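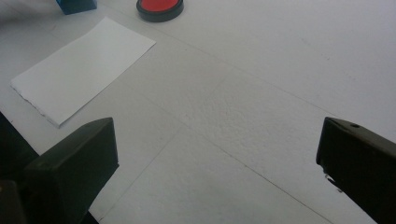
Figure 2. White tabletop with faint seams between its large sections.

4.2 Do the drainage fees pay for drainage?

The town of Zudine began charging a separate stormwater fee on the promise that the money would go to pipes, basins and street inlets. The ordinance says so in its first paragraph. We wanted to know whether the spending records say so too, and on this point we are less sure than the town's own annual reports.

The fee is billed on 3,467 parcels. Bills are worked out in Jata, the billing program the town bought from Egilsson, which multiplies the paved area of each lot by a flat rate. We were given the full billing file and found few errors in it. Getting the money in is the part that works. Our doubts start once it reaches the drainage fund.

Town reports state that 90 percent of fee income is "spent on stormwater." That figure can be reproduced, but only by counting any charge coded to the drainage fund as a stormwater cost. Yule argued in an earlier paper on neighboring Drarine that a fund code tells the reader who paid and very little about what was bought. We agree. When we went back to the invoices and sorted them by the work described, 38 percent of fee income could be tied to a named drainage job. The rest was salaries, shared vehicles, a yearly transfer to the general fund labeled "administrative support," and paving work on streets where an inlet may or may not have been touched.

Some of this is fair. A crew that clears inlets has to be paid, and it has to get there in a truck. But the town could not show us time sheets that split the crew's hours between drainage and other work, and the share charged to the fund did not change in any year we looked at. A fixed share that never moves, through dry years and wet ones, looks to us like a budget decision made once and then left alone. The finance office disagreed with this reading in written comments on our draft. It said the share was based on a staff study. We asked for the study and were told a copy could not be found.

The transfer for administrative support deserves a harder look. It is booked in December, in a single entry, and in all 4 of the years covered here it came close to the gap in the general fund at that point. Ivanyshyn, who coded the ledger entries for this project, ran the comparison twice with different cutoffs and got the same pattern. Four years is a short run and we would not hang a strong claim on it. Chance could produce the same result, and so could a formula we were not shown.

Drarine is often held up as the better case - it has no separate fee and pays for drainage out of property tax. We do not think the records support that either. Without a fund of its own, drainage spending there is harder to trace, and Yule's estimate depends on interviews with staff who were recalling work done years before. A resident of Zudine can at least ask where the fee went. Whether the answer would be of much use, given the state of the ledger, is a separate question, and we return to it in Section 5.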